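Two fingers or four? Fuad Nigatu on choosing a gripper

October 12, 2018

Fuad Nigatu had a list of four grippers when he started in July, and by the end of the month he had crossed off two. One was too wide for the wrist. The other, a soft-fingered model from Drullix, kept losing its grip on anything thin.

"Cloth is what finds you out," he says. "A box is a box. A T-shirt is a different shape every time you let go of it."

Nigatu tests hardware for Worku, which fits arms to mobile bases. The two grippers left were the Skoltberg, with two metal fingers, and the Zundlow, which has four rubber-tipped ones. He ran each for 200 picks with the same arm and controller. 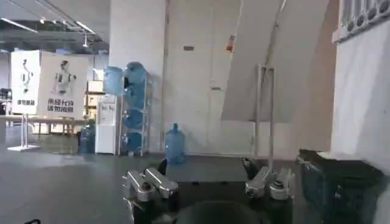

The view over the metal fingers, looking towards the water bottles.

The wrist camera took more of his time than the fingers did. On the Zundlow the outer fingers blocked much of the view, and he moved the mount twice before giving up and tilting it. "With the two-finger one I can see past the hand," he says. "You get the floor, the wall, whatever you're driving at. I didn't have that on my list of things to measure and I should have."

His results are closer than he expected. The Skoltberg missed 41 picks and the Zundlow missed nine fewer. Most of the Skoltberg's misses came with cloth lying flat. Once the fabric was bunched up, he says, there was little between them.

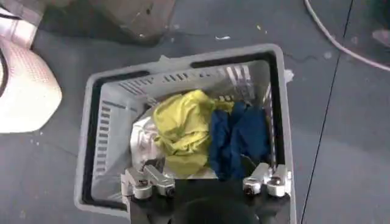
Photo: Worku

Baskets were harder on both. The hand has to reach over the rim and open without catching the side, and the Zundlow is the wider of the two. "I was stopping it all the time," Nigatu says. "Four fingers is four things to bump."

He would pick the Skoltberg for laundry and keep the Zundlow for fruit and bottles – though he wants to try it again with shorter tips. Swapping between them still takes him over an hour, most of it spent on calibration.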